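Reading the Line: Why Home Dyers Are Learning to Measure

A packet of fiber-reactive dye weighs very little, and the difference between a pale gray and a medium gray can be less than a gram. Kitchen scales do not resolve amounts that small. For that reason, small dye studios rarely weigh powder for each batch. They mix a stock solution once, store it in a dark bottle, and dispense it by volume.

The arithmetic is simple. A 2 percent stock holds 2 grams of dye in every 100 milliliters of solution. A skein that calls for 0.36 grams therefore takes 18 milliliters. Errors come from the vessel. Kitchen measuring cups are wide, and a small change in the height of the liquid represents a large change in volume.
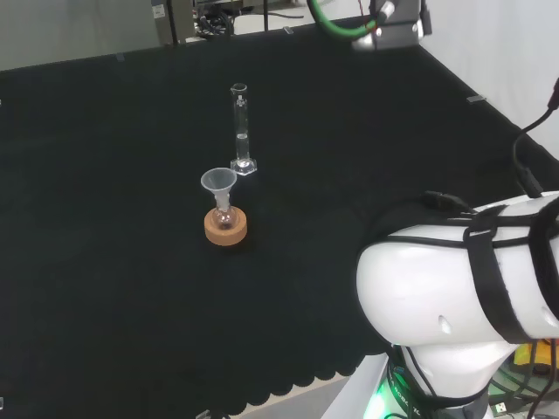 Repeatability is the usual test of a dye studio, and Indari, a two-room shop that sells sock yarn by mail, tracks it closely. Each colorway has a card listing fiber weight, stock strength, and volume for every component. Volumes are drawn in a graduated cylinder, a tall, narrow vessel with a small spout at the rim and printed marks up the side. The surface of clear liquid in one shows as a light line across the tube, and the reading is taken at the lowest point of that curve, with the eye level to it. Dark stocks hide the curve, so the shop reads those at the top edge and notes it on the card.

Water is the second variable. Hard water dulls some reds and can leave a residue on wool. Jerkness, a shared studio with 9 dye pots, switched to softened water in May and had to rework its pinks from the beginning.

Temperature is the third. The Bolteo acid dye line is held at 180 degrees Fahrenheit until the bath clears. Appiah, a cotton dye applied with soda ash, needs no heat but does need time -- overnight in most studios.

Records matter more than equipment. Indari keeps 62 cards in a recipe box, each with a knotted strand of the finished yarn stapled to the corner. New lots are compared with the strand in daylight, after the yarn is fully dry.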